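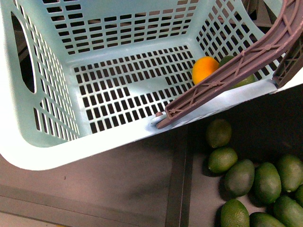

Irside est un bureau d'études spécialisé dans l'hygiène du linge professionnel. Nous intervenons auprès de blanchisseries, d'établissements d'hébergement et de structures de soins pour caractériser les circuits de collecte, de lavage, de séchage et de stockage. Le contenant fait partie du périmètre au même titre que la machine : un panier en plastique bleu clair à parois et fond ajourés, avec une poignée ovale découpée dans la paroi, ne se nettoie pas comme un bac plein, et chaque rangée de fentes représente des arêtes supplémentaires à traiter. Nos protocoles distinguent donc les surfaces lisses, les surfaces perforées et les zones de préhension.

Publié le 15/11/2024 – Temps de lecture : 3 min

Origine de l'activité

Le bureau a été créé par Halima Urio, ingénieure textile, et Gitau Biwott, microbiologiste, à la suite d'une mission commune sur la recontamination du linge après lavage. Les mesures montraient des charges conformes en sortie de tunnel et non conformes au moment de la distribution. L'écart provenait du transport interne. Cette phase, rarement documentée par les exploitants, est restée notre premier domaine de travail.

L'équipe compte aujourd'hui 11 personnes : techniciens de prélèvement, ingénieurs procédés, une métrologue et deux chargés de formation. Les analyses microbiologiques sont sous-traitées à un laboratoire extérieur. L'interprétation des résultats est assurée en interne.

Domaines d'intervention

Audit de circuit. Relevé des flux propre et sale, identification des croisements, prélèvements de surface et d'air, examen des procédures écrites. La durée sur site dépend du tonnage et du nombre de postes. Le rapport est remis sous 14 jours ouvrés après réception des analyses.

Qualification des cycles. Enregistrement de la température au cœur de la charge, contrôle du dosage lessiviel, mesure du pH résiduel et de l'humidité en fin d'essorage. Les enregistreurs sont étalonnés avant chaque campagne et les certificats sont annexés au rapport.

Formation. Sessions destinées aux agents de tri, aux conducteurs de ligne et aux responsables qualité. Le module Flalon traite de l'analyse des risques de biocontamination. Le module Birkwood porte sur la maintenance de premier niveau des séchoirs : filtres, gaines, joints de porte, sondes d'humidité.

Méthode

Chaque mission débute par une visite sans prélèvement. Le plan d'échantillonnage est ensuite soumis au client et figé avant la campagne ; toute modification ultérieure fait l'objet d'un avenant. Les points de mesure sont repérés sur plan et conservés à l'identique d'une campagne à l'autre, faute de quoi les séries ne sont pas comparables.

Depuis la création du bureau, nous avons audité 116 sites et formé quelque 208 agents. Les résultats bruts sont archivés sous forme anonymisée dans la base Mizuno, développée en interne, qui sert à établir les valeurs de référence par type de contenant et par type de textile. L'accès à la base n'est pas commercialisé. Un extrait correspondant à son secteur d'activité est fourni à chaque client audité.

Indépendance

Irside ne vend ni machines, ni produits lessiviels, ni contenants, et ne perçoit aucune commission sur les équipements cités dans ses rapports. Lorsqu'un remplacement de matériel est préconisé, le rapport indique des caractéristiques techniques et non une référence commerciale.

Contact

Les demandes d'audit doivent préciser le tonnage journalier, le nombre de cycles et la nature des articles traités. Les campagnes de prélèvement sont suspendues en août. Les demandes reçues pendant cette période sont enregistrées et traitées dans l'ordre d'arrivée.

Partages : 14
Commentaires : 0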